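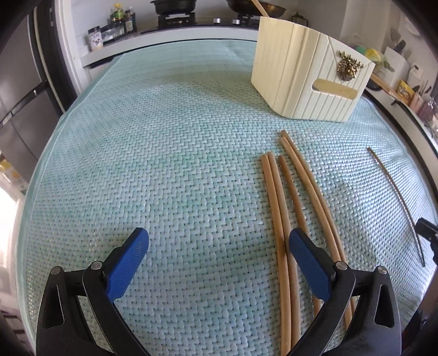 CHAPTER 4
Setting the Table: Small Things, Long Things, Things That Roll

Every household has one drawer that will not shut, and in a good share of them the culprit is a chopstick. It has gone in crosswise, it has wedged itself against the frame, and it will stay there until someone attacks it with a butter knife. The earlier chapters dealt with plates and bowls, which stack and stay put like sensible adults. We come now to the long, thin members of the family.

A chopstick is only useful with a partner, and the partner should match. Factory sets make this easy by making every stick the same. Wooden ones bought over several years do not. Some are pale, some have darkened, and some have taken on a slight bow. Two sticks that look like twins in the drawer may meet at the tips like strangers.

Pairing is best done on the table, with the sticks laid out on a mat. A bare tabletop lets them roll, usually toward the floor. A woven mat has enough texture to hold them where they are put, though a ripple in the cloth will nudge a bundle out of line, so smooth it before you begin.
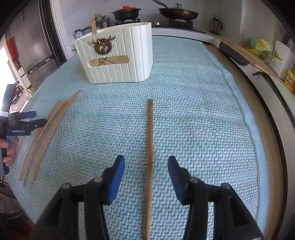 Figure 4.1 Wooden chopsticks on a woven mat, three in a bundle and one apart.

Work from the blunt ends. Stand two sticks upright on the table and compare their height, then their tips, then their color. Height matters most. Color is for guests. A stick without a partner goes to one side, where it may wait a long time - the authors of this book own several that have waited since college.

The household survey carried out in Rirton, which we return to in Section 4.3, looked into 141 kitchens and found 823 loose chopsticks. In 52 of those kitchens the number was odd. The owners were asked where the missing stick had gone, and their answers fill a page of the appendix.

Before you read on, empty your own utensil drawer onto a mat and sort what you find into pairs and leftovers. Allow 35 minutes. Keep the leftovers within reach, as you will need them for the storage exercise in Section 4.2.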